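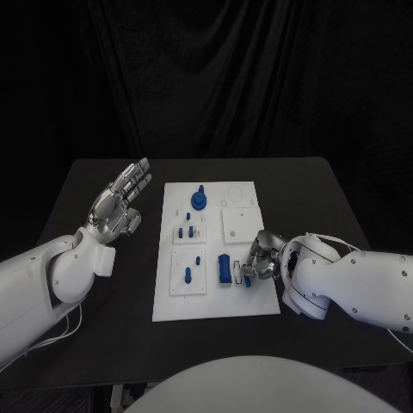
Slide 1. Assembly task board, partly populated.

Opening. Introduce myself, thank So-ying Yeh for the slot. Talk covers how we lay out a peg-and-gear board, how we mark it, and how we keep it flat. Questions at the end, please.

Base first. White, matte, rectangular, set lengthwise away from the person working. Matte matters: the gloss version we tried in September threw glare under the Brisville lights and the outlines vanished. Mention the dark table and black curtain only if asked about contrast.

Outlines. Point to the thin circle to the right of the blue gear, then the two small ones side by side, below and left of it. The lines are faint. Zane Krūmiņa wanted them heavier. Ka-ming Tsai wanted them gone altogether and the holes left to do the work. We kept them thin. Don't reopen this.

Gear. Stepped disc, short cylindrical peg standing up from the center. Explain that the step gives fingers something to hold — pass the spare around the room at this point and get it back.

Pegs. Blue and clear. Start with the small plate: two blue, then a clear one immediately right of the second. Clear pegs are harder to find by eye, so we mix them in on purpose. Same idea near the left edge, where a small translucent peg has a small blue one a little to its right.

Raised plates. Larger square one, upper right, single round hole toward its lower left. Tall one, lower left, two blue pegs of different heights. Screw holes at the corners of the square one, screws at the corners of the tall one. We stopped gluing plates after the Nindeck batch, when heat in the van lifted three of them. Screws can be backed out and the plate replaced in a few minutes.

Wear. Svitlana Kobzar's log runs to 3,000 planned insertions, of which 2,838 were completed before we retired the board she was using. First complaint of a sloppy fit came at about 700. Read the numbers slowly, people write them down. The cause was the hole, and a new plate fixed it.

Drilling. Template down, clamp both ends, pilot every hole before opening any of them to size. Clear the dust between passes. Stoltgate cut our first plates and left a burr on the underside; check by running a fingernail around each hole.

Storage. Flat, pegs out, gear in its own bag. Boards leaned against a wall bow over a summer.

Credits. Wing-yan Tai for the drawings, Hsieh for the stock. Handout is dated 27th October; the older one has the wrong hole spacing, so ask people to throw it away.

Questions. Repeat each one into the microphone before answering.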